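Nudwood Yoga Studio Opens Its Doors to Early Risers

If you have ever wished you could unroll your mat before the rest of the house wakes up, Nudwood has good news for you. Starting in February, the little studio above the Pletside bakery will offer a free sunrise class every Thursday, and beginners are every bit as welcome as people who have been practicing for years.
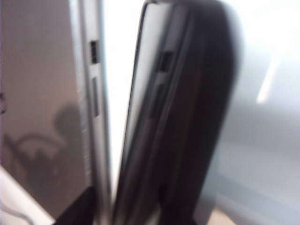
The class is the idea of Pavithra Rajan, who has taught evening yoga at Nudwood for a long while now and kept hearing the same thing from parents, nurses and shop workers: by seven at night they were simply too tired to come. "I was tired by then too," she told us with a laugh. "I thought, well, let's try the other end of the day and see who turns up."

Plenty of people did! A trial run in the fall drew 131 sign-ups, and the studio went looking for a way to keep it going without charging at the door. Help came from Husamis, the tea shop across the street, which gave $3,000 toward rent and heating, and a bake sale put on by regular students Esther Wanyama and Alois Lanz brought in another $700 (the cardamom buns were gone before lunch, we hear).

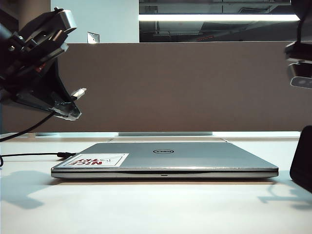 Rajan will share the teaching with Subbarao Pinto, whose slow, floor-based style is a favorite with anyone nursing a sore back. They plan to swap weeks, with a short sitting meditation at the end of each class and tea afterward for those who don't have to run off to work.

Mats and blankets are there to borrow. Doors open at 5:45 a.m., and the side entrance by the bike racks is the one to use at that hour.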